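3.2 Cell preparation and daily upkeep

The cell described in this paper was installed at the Bimbridge site in October and has been kept in the same layout since. It consists of one two-armed robot, one work table and a side table for the ancillary equipment. The task is the handling of capped plastic bottles that lie on their sides. Earlier work on the Handen cell treated the robot as the only part in need of upkeep. In our experience most of the lost time came from the table, the mat and the small parts of the end effectors, and this section deals with those.

The table was placed first and the robot brought up to it. Table height was set once and the feet were locked. The mat was then laid flat, its near edge lined up with the front edge of the table top, and left for a night before the first run so that the folds could settle. After any move of the robot base the reach check in Section 3.1 was repeated in full. It takes 4 minutes and was not shortened at any stage of the work. 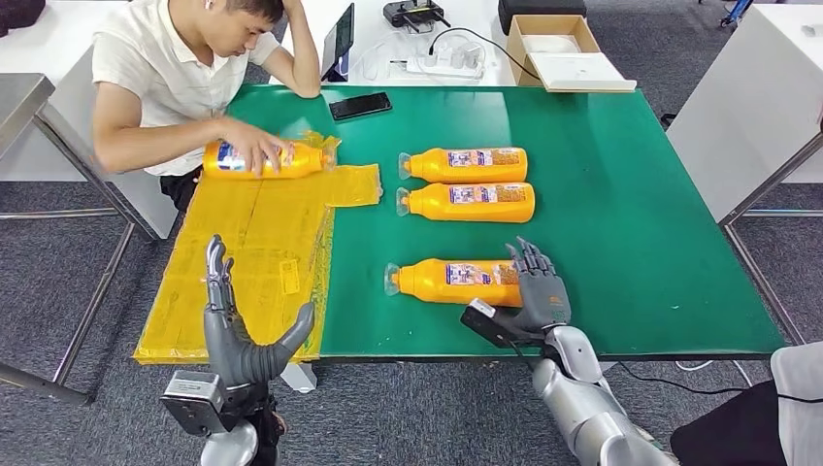 Friction under the bottles had a larger effect on grasping than we had expected. On the bare mat a bottle touched by a fingertip tended to turn on the spot, and the hand closed on the shoulder instead of the middle of the body. Several coverings were tried. The one retained was plastic sheet, fixed with tape on the left part of the mat only; the green surface was left bare in the centre, where three bottles lie with their caps to the left, while the bottle on the sheet has its nozzle end to the right. The sheet creases with use. Creases running across the line of approach were pressed flat by hand, and the sheet was replaced once they no longer stayed down. Tape edges were checked at the same time.

Start positions were set by eye against a printed plan. A fixture was considered and rejected on the grounds that it would have hidden part of the label from the head camera. The operator remained seated beside the table during a block of trials and restored the layout between trials. A block was stopped if the plan could not be restored without moving the robot, and the trials already completed in it were retained.

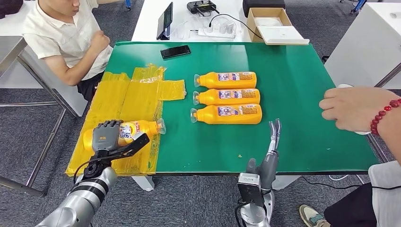

Cables were the second source of stoppages. The arm cables in the Macaraeg routing scheme are clipped along the full length of the forearm, which protects them well but makes a change of end effector slow. We kept a free length at the wrist, so that the module could be turned without strain on the connector. The cost of this choice is a cable that loops out from the side of the right arm, close to the front edge of the mat, and it must be watched when the arm works low. The left arm has a thin cable near its wrist and gave less trouble. Both were inspected before each block for flattening and for wear at the bends. The power strip and its plugs were kept on the white table beyond the mat, out of reach of either arm.

End effectors were inspected every 600 grasps. The finger surfaces were wiped with a dry cloth, the joints were moved by hand through their full travel with the drives off, and the screws were tested with a torque driver. The wrist camera was used for a quick check between inspections. With the fingers closed on a test piece, its view takes in the inner side of the fingers and the joint between finger and body (Figure 2). A screw that had begun to back out could be found from this view without taking the hand off the arm.

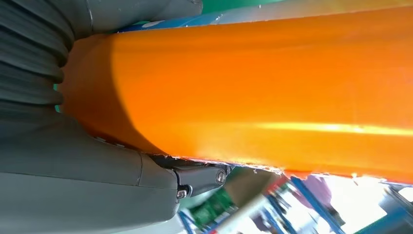

Figure 2. Wrist camera view of the grey gripper against an orange cylindrical object. The ribbed upper finger is at top left; two screws are visible on the dark bracket beneath the object.

Over the whole period 164 stoppages were entered in the Prokero log. Each entry gives the time, the arm concerned and the action taken. Stoppages cleared by resetting the layout alone were kept separate from those that required tools, and only the latter are used in the analysis in Section 4.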